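Sorting cords, part three: the planner stops guessing
Posted in December by Idrisa Okoth

I said in the last post that I would write up the planner change once it had run for a full week. It has, so these are my notes, mostly for me and for Arif, who has to merge this with his branch.

The task has not changed. Cords and straps get dumped in the middle of the table and the two arms put each one in a container by color. Rigid parts were easy and we had those working in the summer. Cords are bad because a grasp on one often turns into a grasp on three.

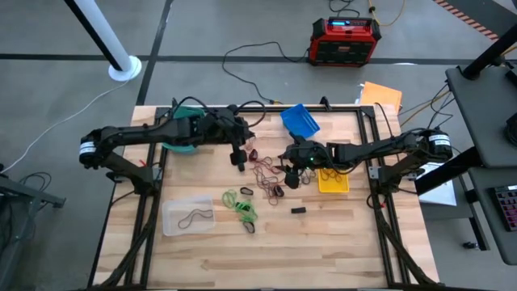
Red and green cords in the middle, with the bins around the edge.

The old version of our stack (we call it Pundness, don't ask) picked the grasp point with the highest score from the segmentation and went for it. It had no idea which strand was on top. On a pile like the red one it would choose a nice long visible stretch, close, lift, and bring up half the tangle. Then the mask changed completely, the tracker lost its IDs, and the planner started over with the arm still holding something.

There are three changes.

First, perception now outputs a crossing graph along with the masks. Every place where one cord passes over another becomes a node with an over/under label and a confidence. Ruwan trained the labeler on 200 hand-marked crops. I thought that was far too few, and it is still weak on black cord, but for red and green it is good enough to plan with.

Second, the planner scores a grasp by how many "under" crossings sit between the grasp point and the nearest free end. Fewer is better. If every candidate is bad, it does a short drag to one side and looks again. The drag is 40 mm. I tried longer ones and the cords just bunched up against whatever was next to them.

Third, both arms share one schedule. Before this, each arm had its own queue and a lock on the middle of the table, so one of them was nearly always waiting. Now the schedule is one list of timed segments, and the collision check runs on the pair. Planning time went up to around 109 ms per cycle, which I can live with.
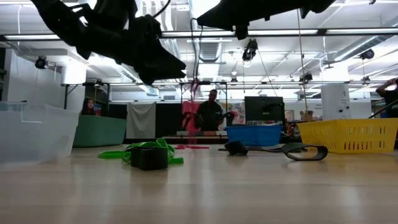 The part that took longest was none of those. It was the tracker. A strap standing on its edge looks like a thin line from overhead and a big open loop from low down, and the two views kept disagreeing about whether it was one object. I ended up matching on color and end points first and using shape only to break ties. It's crude. It also fixed 36 failing cases in the replay set in one afternoon, so it stays.

Still open:

Black straps on top of other black straps. The over/under confidence drops and the planner drags forever. I put a limit on drags for now.

Gripper state after a slip. We read finger width, and a thin cord looks a lot like nothing.

The config file. Dinesh wants it split up and he is right, but I'm not touching it until Arif's branch is in.

Next post will be about the slip problem, if I get anywhere with it.

Comments (3)

Ruwan Gazi
More black cord crops are labeled, I'll push them tonight. Don't raise the drag limit until you've tried the new weights.

Maja Wróbel
Did you try motor current for the thin cord case? We had the same trouble with shoelaces and finger width was useless. Current was noisy but better if you averaged it over the close.

Idrisa Okoth
Maja, not yet. I log it but don't use it. Will try averaging.

Recent posts
Sorting cords, part two: masks that fall apart
Sorting cords, part one: why rigid parts were easier
Replaying logs without the arms attached
Notes on moving our launch files to Trenetlow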